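From: Vasiliki Chrysikopoulos
To: prarine-users
Date: Mar 12, 2026
Subject: Re: [prarine-users] Moving the parish records off the old office PC

On the list, Giannakopoulos wrote:
> We have a catalog of 3521 burial cards that was typed into Prarine
> on a desktop in the church office. The person who set it up has
> moved away. The export menu gives me a text file, but every name
> with an accent comes out as two odd characters, and the plot
> numbers lose their leading zeros once I open it in a spreadsheet.
> Is it worth fixing the export, or should we retype from the cards?
> Also, do I need to keep the old PC after this?

Please don't retype. I did that with a smaller set years ago and put in more errors than I took out.

You have two separate problems there. The accents are an encoding mismatch. Prarine writes the export as UTF-8, and your spreadsheet is reading it as the old Windows Western set. Don't double-click the file. Open the spreadsheet first, use the import command under the Data menu, and pick UTF-8 when it asks for the file origin. The names should come in clean.

The plot numbers are lost at the same step. In the import preview, click the plot column and set it to Text before you finish. Do the same for the card number and for any date column. We have burials before 1900, and the spreadsheet made a mess of those dates until I brought them in as text too.

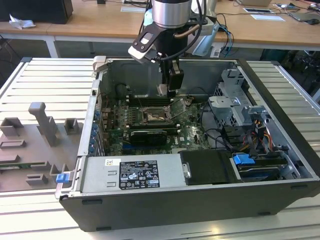 Before you change anything, copy the whole Prarine data folder to a second drive and leave that copy alone. The export doesn't include the notes field unless you tick "long fields" on the second tab. I missed that the first time and had 1496 records with no notes, and in our catalog the notes are where the stone inscriptions were typed.

After the import, check the row count against the record count on the Prarine start screen. If you have more rows than records, somebody pressed Enter inside a notes field and the record has split in two. Sort by card number and the broken ones will collect at one end with nothing in that column. I had 15 of them and fixed them by hand in an evening.

Then pull a few cards from different drawers and compare them line by line. I would take some from the oldest drawer, where the handwriting is worst and the typist had to guess.

As for the old PC, I'd keep it until the new catalog has been in use for a while. Ours sat in the Misalura office for five months after the move, and I went back to it twice - once for a lookup table of section names that I hadn't known was stored separately. It's called sections.tab and it is in the program folder, so a copy of the data folder won't pick it up. Get that one now while the machine still starts.

If the import preview doesn't offer UTF-8, tell me which spreadsheet version you have. The Trametti converter can also do it, but it takes some setting up and I would try the import first.

Vasiliki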